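The yellow sieve stays

I cleared out the baking drawer on Saturday and kept one sieve. The yellow one.
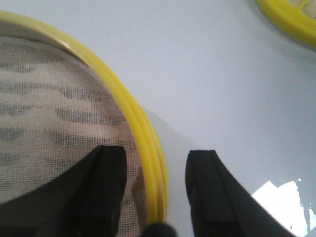

Wekesa Kioko wrote after my last post that a plastic rim is a false economy, that the mesh always pulls away from it in the end, and that I should buy one all-metal sieve and be done. He may be right about the end. I'm on year six with mine and the mesh is still tight all the way across.

I bought it at Dorley, the housewares place by the bus station, back when they still had the bargain table out front. It was sold as a flour sieve. The rim has ridges running along it, and I like those more than I expected to, because my hands are usually greasy by the time I remember I should have sifted something.

The mesh is fine. That's good for flour and powdered sugar and slow for anything else. Cornmeal mostly sits there. Cocoa goes through if you tap the side and leave it alone — pushing it with a spoon just smears it into the holes, and then you're at the sink with a brush.

I had two other sieves in the drawer. One was a small tea strainer with a bent handle, which went in the trash. The other was a big coarse one from Bultomik that I used for rinsing rice until I started using a bowl. Kimutai Barasa took that one for his garden. He wants it for compost.

Washing: I rinse it right away under cold water, from the back, so the water pushes the flour out the way it came in. Hot water makes paste. Then I knock it on the edge of the sink and stand it in the rack overnight. I put it away damp once and the next cake had lumps in it from the old flour that had stuck.

The drawer itself is better now. The rolling pin fits lengthwise and the measuring cups are stacked at the front. I still have no place for the cake tins, which are on top of the fridge for now.

I sifted the flour for Sunday's bread even though the recipe didn't ask for it. I couldn't tell any difference in the loaf. For sponge cake I'll keep doing it, and for bread I'm going to stop.

Next up is the cabinet under the sink, where I think there are 83 plastic bags. Wekesa, if you want some, let me know.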